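Noemi Pennington

Apr 14, 2018

6 min read

14 shares · 3 comments

Noemi Pennington is an essayist, pamphleteer and organiser associated with the Jargate tenants' movement, a loose federation of housing groups that grew up in the port district of Jargate. She served for several years as the movement's press secretary and wrote most of its public statements during the rent strike. She is the author of three books, among them The Landing and the Stair, a collection of open letters, and Small Keys, a book of stories for young readers.

Early life

Pennington was born in Wendier, a mill town inland from Jargate, where her father repaired looms and her mother taught at an infants' school. She left school at sixteen and worked in a bakery, a parcel office and the binding room of a printing firm. It was in the binding room that she first read political pamphlets, which the firm produced cheaply for unions and chapels. She later wrote that she had learned to edit by trimming pages that were too long for the sheet.

She moved to Jargate in her twenties and rented a room in Arkik Buildings, a block of dockworkers' flats. The block's owners had let the drains and roof decay, and residents had formed an association to press for repairs. Pennington was asked to take the minutes, and her notes were soon being copied and passed to neighbouring blocks.

The Jargate rent strike

The strike began in August, when 100 households in Arkik Buildings withheld their rent after a second increase in one year. It lasted 11 months. Pennington did not hold elected office during this period, but she drafted the weekly bulletin and spoke to newspapers on behalf of the strikers. Her statements were short and often humorous, and several were addressed to the building itself — a device she kept in her later work.

The dispute ended with a negotiated settlement. Rents were frozen for five years, and the owners agreed to replace the roof. Some members of the movement regarded the terms as too weak, and a minority left to found a separate group. Pennington defended the settlement in print, though she conceded that the families evicted in the early weeks had gained nothing from it.

Writings

The Landing and the Stair gathers the open letters of the strike period, together with a long introduction on the history of tenancy in the district. The letters appear in the order in which they were issued and were not revised. Her second book, A Ledger of Damp, is a study of repair disputes based on the association's own files. It is drier in tone and has been used mainly by housing advisers.

Small Keys, her only work for children, contains eight stories set in a tower block whose doors change places at night. It was issued by the Workneh Press, a small co-operative, after two larger houses had declined it. The book has remained in print longer than either of her other titles.

Pennington has also written prefaces, reviews and a column on local affairs. She has refused to allow the column to be collected, on the grounds that it was written for people who knew the streets concerned.

Views and reception

Pennington's politics are usually described as co-operative socialist, a label she has accepted with some reluctance. She holds that tenants should own and manage their buildings in common, and she has been critical of national parties which, in her view, take an interest in housing only before elections. She opposes the use of single leaders as figureheads and gave up the post of press secretary when her own name began to appear in headlines more often than that of the movement.

Critics have praised the plainness of her prose. Others have argued that the letters present the strike as more united than it was — a charge which she answered in part by depositing the association's full minutes, including records of its quarrels, in the Wendier reading room. The minutes may be consulted on request.

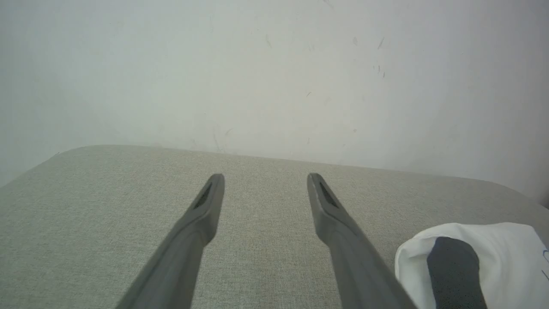
White cloth item on a finely textured grey-beige surface, with a pale wall behind.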